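Wednesday, May 8, 2024

Quick one because the bread is in and I have maybe half an hour. Hall update!! Or really, paint update, it's all I think about.

So we finally picked a color for the downstairs hall. Orange. Yes. I know what I said in October about never having a loud wall again after the green bathroom. But Samina Rajput came by with a stack of sample cards and one was this burnt, clay sort of orange called Dimwood, and I put it up next to the stair rail and that was that. Didn't even look at the rest of the stack.

What I did not think about was how much prep a hall takes. It's all corners and doors. Two coats of old wallpaper paste under the paint, which I found out by leaning a wet sponge on it for too long. Came off in strips like sunburn. Scraped for three evenings. My wrist still clicks. 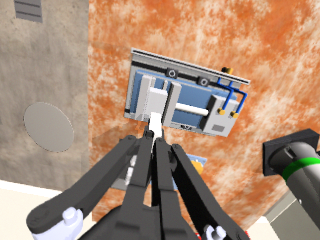

Then filler. Then sanding the filler. Then finding the spots where I missed the filler because you can only see them at about five o'clock when the sun comes through the door glass sideways. If you take one thing from this post, get a cheap work lamp and put it on the floor pointing up the wall. Horrible, shows everything. I did one wall without it and one with, and guess which one I had to redo.

Primer next. I wanted to skip it. Begoña Barroso, who has painted more rooms than anyone I know, told me on the phone that I could skip it if I liked painting the same wall four times. OK fine. Primer. Grey tinted, under the orange, she says strong colors sit better over grey than over white. I'd have guessed the opposite but I did a test patch of each behind where the coat rack goes and she's right, the one over white looked thin and sort of fizzy.

Money, for those who always ask. Budget for the hall was 1220 and I'm at 1535 with the floor trim still to buy. Most of the extra is one electrician visit (the switch by the door was not, let's say, up to anything) and a second can of paint because I can't do math. The store in Clurkemow only had big cans left. So now I own enough orange for another hall. 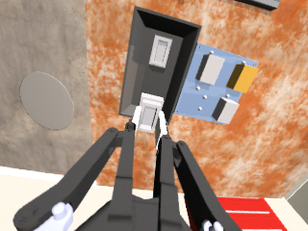
First coat went on Saturday. First coats always look terrible and I always forget and I always panic. Streaks, roller lines, a bald bit over the kitchen door. Went to bed cross. Second coat Sunday and it pulled together, much deeper, a bit like a terracotta pot. With the evening light on it I stood on the stairs eating toast and just looked at it for ages. Very happy!

Things I'd do diffrently:

Take the door handles off before, not after you've dripped on them.

Pull the tape while the paint's still a little soft. I left mine overnight and it took a nice long ribbon of ceiling with it, so that's to be touched up.

Buy the good roller sleeve. The cheap one shed and there are hairs in that wall forever now.

Telma Garrido asked in the comments last time if I was going to try a limewash finish, the cloudy look with the pale bits showing through. I like it a lot in other people's houses. In a hall with a dog and two bikes, no. It scuffs if you breathe on it, or mine did when I tried a board of it in the garage. Maybe the bedroom one day - don't hold me to it.
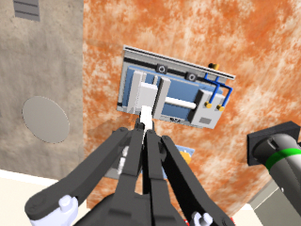 Orange wall, pale cloudy patches

Still to do - trim, the ceiling ribbon, new hooks, and something for the floor because the old runner looks pink now against the orange and I can't unsee it. Thinking plain jute. If anybody has had jute on stairs for more than a year, tell me how it held up, and wether it's awful on bare feet.

Oven timer's going. Back next week with trim.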